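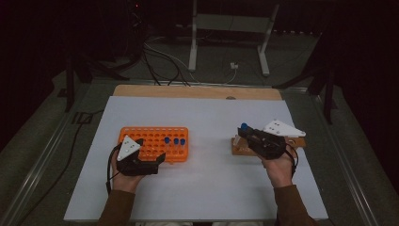 Colour in civic signs: what the Jornwood review found

14 shares | 3 comments

Karkcombe adopted its current town badge when the borough boundaries were redrawn, and since then it has been reproduced by whichever printer held the contract. The review carried out by the Jornwood design office between January and March looked at how the badge appears in use. It covered signs, letterheads, bin stickers, vehicle doors and the two enamel plates at the bridge. In total 106 reproductions were recorded and measured.

The badge has three colours on paper: a dark green field, a white wavy bar for the river, and a yellow wheel. The original specification names these only in words. It gives no ink reference and no values for screens. The result is a wide spread in the green, which runs from nearly black on the older road signs to a mid green close to the one used by the bus company. The yellow varies less, although on uncoated paper it prints dull and reads as brown from across a street.

Of the 106 items, 54 used a green dark enough to give good contrast with the white bar at normal viewing distance. The remainder were weaker. Most of the weaker ones were vinyl, and most of the vinyl had been outdoors for several years, so fading and wrong specification could not be separated on every item. Nga Lục, who led the measuring, kept the two groups apart where a print date was known and left the rest unclassified.

Shape was the second question. The wheel has twelve spokes in the drawing held by the town. At letterhead size the spokes are thinner than the line weight most office printers can hold, and they fill in. Three versions with eight spokes are in circulation. None of them was ever approved, and one has the hub off centre. The eight-spoke wheel does survive reduction better, and the report says so, but it stops short of recommending it as the standard form. Residents who were shown both versions side by side tended to pick the twelve-spoke wheel when it was large and had no preference when it was small.

The viewing trials used flat panels mounted at head height on an open site. Each panel was viewed at 300 metres, then closer, until the viewer could name all the elements. The river bar was named first by nearly everyone. The wheel was often taken for a sun or a flower until the viewer was well inside the starting distance. This matters for the gateway signs, which are read from moving cars, and less for anything carried on paper.

Quyên Hồ has prepared a draft standard sheet on the basis of these results. Its main points are as follows.

The green is fixed with one reference for coated stock, one for uncoated stock, one for vinyl and one for screens. Matching by eye from an earlier job is no longer accepted.

The wheel keeps twelve spokes at any width above 20 mm. Below that width it is drawn as a ring with a solid hub and no spokes.

The river bar has two crests and one trough, with the left end lower than the right. It is never mirrored, including on the nearside doors of vehicles.

The town name is set outside the badge, in the Hedis typeface, and is not curved around it.

A clear margin of one hub width is kept on all sides.

Existing stock will be used up before the new sheet applies to stationery. Karkcombe has 700 bin stickers in store with the faded-looking mid green, and these will go out as they are. Road signs will be changed only when a sign is due for replacement anyway. The enamel plates at the bridge are excluded from the standard and will not be repainted, as they predate the present badge and show a wheel with ten spokes and a red hub.

The draft sheet can be read at the Jornwood office on weekday mornings from 9.30. Comments should give the paragraph number and be sent in writing. The measurement tables are held with it in a separate folder, sorted by material and then by street.

3 comments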